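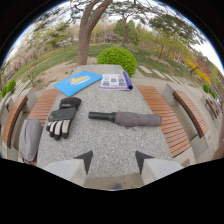
Setareh thinks the tannin bath is too strong and that I should cut it before I touch another skein. Her reasoning is that the brown cast on the last batch came from the oak gall and has nothing to do with the iron in the water, which I had been blaming. She may be right. Writing up where things stand so we can settle it.

June 14, 2024

Dye shed, weld and madder trials for the Nadstead blanket order.

Water: filled both vats from the rain barrel this time, no tap. Strip test showed no iron that I could read. The tap strip from the same pack went faintly pink, so there is a difference, but a small one.

Scoured four skeins of the Henríquez wool (the two-ply, undyed, 100 grams each). It still has a lot of grease in it. First scour water came out the color of tea, second one cloudy, third close to clear. I let them cool in the pot overnight and rinsed this morning at the same temperature as the pot. No felting. One skein has a loose tie and got tangled on the inside, so it will need rewinding by hand before it goes in anything.

Mordant: alum at 10 percent of dry weight, so 10 grams a skein, dissolved in a jar first. Brought the pot up slowly and held it at 85 C for an hour. I have been guilty of rushing this part. The burner does not like to sit at 85, it wants to run up, so I put the steel plate under the pot and that evened it out.

Skeins are marked with knots in the tie string. One knot is alum only. Two knots is alum plus gall at the old strength. Three knots is alum plus gall at half. Four knots is alum plus cream of tartar.

Weld: 60 grams of dried tops for each skein, chopped, soaked overnight, simmered and strained through the old curtain. Added a pinch of chalk. Liquor went from dull straw to a sharp yellow when the chalk went in. Only small cuttings off each skein were dyed today, the rest is waiting.

Results, wet, by the window:
One knot: clean lemon. Best of the four.
Two knots: mustard, brown at the ends. Same as the last batch.
Three knots: warmer than lemon but I would not call it brown.
Four knots: pale, slightly green. Feels softer than the others.

So Setareh's point holds up for weld, since the water was the same in all four and only the gall changed. I still want one cutting done in tap water with alum only before I let the iron off. If that comes out clean too then I was wrong and the barrel is just extra carrying.

Madder: not started. The ground root from Trernholm is finer than what we had before and goes straight through the curtain. Need a tighter cloth, or bag the root and leave it in with the wool. Ebony bags hers and says the color comes out even as long as you keep turning the bag. Keep it under 70 whatever we do. The spring batch got away from me and went brick.

Thermometer: the Rorkeo one reads two degrees lower than the glass one in boiling water. I used the glass one for everything above. Put tape on the Rorkeo until somebody decides whether to keep it.

Lightfastness: cards are cut, half of each to be covered with foil, going in the south window once the cuttings are dry. Will take them down in July and compare. Last year's weld card faded more than I expected and the madder hardly moved. If the half-strength gall holds its color better than plain alum, it might be worth the slight warmth. Nadstead asked for a yellow that stays yellow and did not say lemon.

To do
Rewind the tangled skein
Tap water cutting, alum only
Tighter cloth for the madder
Order alum, the tub is down to the last inch
Ask Ebony how long she leaves the bag in after the heat goes off
Wash the curtain

Gall jar is relabeled with the strength on the lid. The old label said strong and nothing else.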